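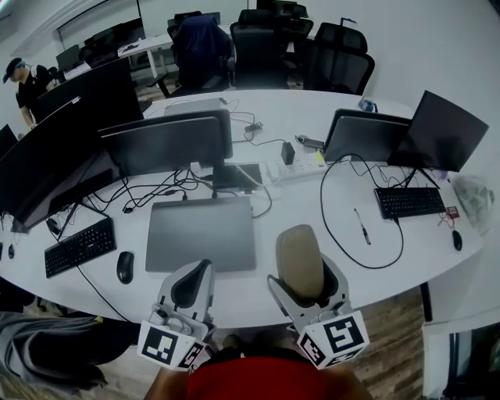
A shared desk on a working day: keyboards, mice, a closed laptop and a power strip up top.

How to Reset a Shared Desk in 37 Minutes

Posted 2021-11-28

A desk used by one person gets messy. A desk used by several people gets messy and also political. Every cable belongs to someone who is in a meeting. What follows is the routine we settled on at Halonen after a long winter of typing on the wrong keyboard and wondering why the screen stayed blank.

You'll need a roll of masking tape, a marker, a dry cloth, a handful of cable ties and one cardboard box. The box matters more than you'd think.

Step 1. Announce it. Send a message the day before. Say that anything unlabeled goes in the box. People who have ignored every message since March will read this one.

Step 2. Pair things up. Put each keyboard next to the mouse that goes with it, then follow the cable or wake the wireless receiver to find out which computer they talk to. Tape a matching number on all of it. If you have a mouse left over, and you will, try it on the closed laptop first. Laptops attract mice.

Step 3. Deal with the power strip. Shut down whatever is plugged in before you pull a charger, and label the plug end as well as the laptop end. The plug end is the one you'll be squinting at later. Leave the strip on top of the desk if people come and go with laptops. Hiding it underneath looks lovely and means crawling.

Step 4. Turn the screens. On a curved desk, monitors drift until half of them show their backs to somebody. Sit in each seat and turn the screen to face you, then check that you haven't walled off the person across from you — or that you have, if that was the plan.

Step 5. Tie the slack. Loop the extra cable loosely and leave enough to slide the keyboard forward. Rescue any pens caught in the loops.

Step 6. Wipe. White desks show everything. Lift the keyboards; don't steer around them.

Step 7. Fill the box. Stray adapters, cards, bottles, all of it. Write the date on the side and keep it for 5 weeks. Ours is still labeled "Sendero" after a project that ended years ago, and it holds a charger for a phone none of us will admit to having owned.

Repeat every 3 months, or whenever you next find yourself moving someone else's cursor.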